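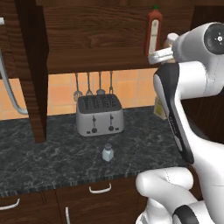 Section 4: Recording your first demonstrations in the sim kitchen

By now you should have Plurkix installed and the kitchen loading without errors. If it opens to a grey void, go back to Section 3 and fix your asset path, then come and find me here again.

What we're doing in this section is driving the arm by hand and saving each go as an episode. The learner copies what you do, bad habits included, so I'd set aside a quiet afternoon and a comfy chair for it. My first batch was recorded with a cat on my lap and you could see it in the wrist motion.

Before you start

Plug in the controller before you launch the program. Plurkix only looks for it once, at start-up, and I've lost more time to this than I'd like to admit. Check you've got room on the drive as well. A full set of 800 episodes with both camera views is a big folder, and the recorder doesn't warn you when space is getting low, it just stops writing.

Recording an episode

1. Open the Tasks panel and pick one from the list. Start with "bottle to counter". It's the friendliest of the lot, and the toaster is far enough back that you've got a bit of elbow room.

2. Press Reset. The arm goes to its home pose and the loose items get shuffled a little. The cabinets, the toaster and the hanging utensils stay put.

3. Wait for everything to settle. Items are dropped in from just above their surface and some of them wobble. If you hit record mid-wobble, the wobble goes in your data.

4. Press Record and start moving straight away. Long pauses at the start teach the arm to sit there and think about life.

5. Bring the gripper in beside the bottle with the fingers open, low down on the body. Close, lift a touch, then back out before you come down. Going straight down from the cabinet is tempting, but you'll clip something sooner or later.

6. Set it on the marble, open the fingers, back away until there's a clear gap, and press Stop.

7. Mark it Keep or Bin. Be honest with yourself here!

Note: Small corrections are fine. If you miss the grasp, open up and have another go inside the same episode – those recoveries are some of the most useful examples you'll collect. Bin it if you knock something over that isn't part of the task.

Caution: Don't change the control rate halfway through a set. The default is 18 steps a second, and files recorded at different rates will merge without any complaint and then train terribly. Leidy Pacheco and I spent most of a December tracking that one down.

Caution: Reset clears an unsaved episode. There's no undo. I've asked Geert Kuipers for one and he says it's on the list.

Varying your examples

Once you've got the hang of it, open Scene > Variation and set it to 2. That shifts the small items further and nudges the lighting. Leave the counter and tile textures alone for now, we get to those in Section 6. I like to swap approach angles every few episodes too, so the arm doesn't decide there's only one way into a corner.

If two people are recording, put your name in the Operator field. Yolandi Motaung drives much faster than I do, and it helps to be able to pull her episodes and mine apart later on.

Checking what you've got

Run Replay on a handful from the start, middle and end of your session. You're looking for the bottle ending up where you left it. If the replay drifts, the usual cause is a physics setting that got changed between recording and playback, so compare the two in the Session tab.

When you're happy, choose Export and move on to Section 5.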